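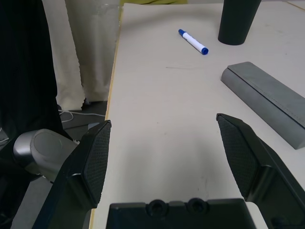 16 May 2023

Sourdough starter, second jar. Yesterday I changed the flour from Mular to Zomska, because the Mular bag was finished and the shop had only the other one. The Zomska is darker and it takes more water. I fed with the same weights as before and the paste came out so stiff that the spoon stood in it. Added water by small spoon until it looked right, which I know is bad practice. Next time I must weigh it.

Rise until lunch was slow. The rubber band is at the starting level and the top was two fingers higher, not more. Smell is good, like yoghurt, a little bit of apple. No grey liquid.

Danang Raju says that in February his jar behaved the same after new flour and came back after 2 feedings. He keeps it on top of the fridge. I have mine by the window, where it is probably too cold in the night — moved it this evening to the shelf over the radiator.
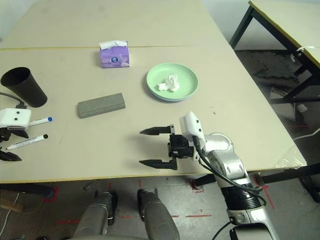 For the bread itself I mixed 800 g of flour with the old jar, since I do not trust the new one yet. Salt went in late, after the second fold. The dough was sticky until the third fold and then suddenly behaved. I still shape too loosely, and the loaf spreads when it leaves the basket.

Baked in the Nomby oven. The dial is not honest: the loose thermometer showed less than the dial all the time. Lid off after half of the baking. Total 51 minutes, crust a bit pale on the one side, so turn the pot next time.

To do:
weigh the water for Zomska
ask Munteanu if she still has rye
new rubber band, this one is cracking

Crumb I will write down when it is cut. Must wait until it is fully cold — last time I did not, and it was gummy.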